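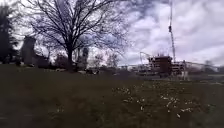
Pendevdale, upper lawn, big bare tree and the old stonework.

14/03/2025

Grass and tree survey, first walk of the season. Started at the stonework and worked outward with the tape and the Okex notebook, the one with the grid pages. The tree on the left has no leaves yet. Measured the trunk at chest height and got 202 cm. The September sheet says 200, so either it put on a bit or the tape sat differently over the bark. Will use the same side next time and write down which side that is.

The small white flowers are in a loose patch to the right of the tree, probably daisies. Did not try to count them. Marked the patch on the plan as an outline only, thick in the middle and thinning toward the edges. If we want numbers later we need the square frame, and it is still on the shelf in the workshop with one corner unglued.

Shrubs at the foot of the trunk are low and dark. Left them off the plan for now, need to decide whether they count as part of the tree plot or get their own number.

Next was the open ground.

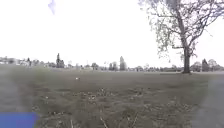 The plan for this part is to leave the far strip alone until the mowing dates are settled and to take soil only from the near side, where the ground is rougher. Took two cores with the Sestetti corer. It still jams if the ground has stones in it. Cleaned it with a stick. Second core came up short, so label it as short and don't average it with the first.

Total area on the old plan is given as about 3000 square meters. I don't know what edge they used for that. Needs doing again with the long tape, two people.

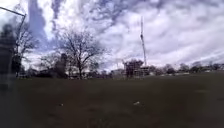 Turf scores: used the Kusuma sheet, one to five, five being thick and even. Gave the worn parts a two. Could argue for a three near the trees. The sheet has no box for litter and it should have one, even just yes or no.

To do:
glue the square frame
check the old file for which side the 200 was taken on
new blade for the corer
ask for the mowing dates
type up the scores before the pencil rubs off

Cores are in the cold cupboard, bottom shelf, bags 1 and 2.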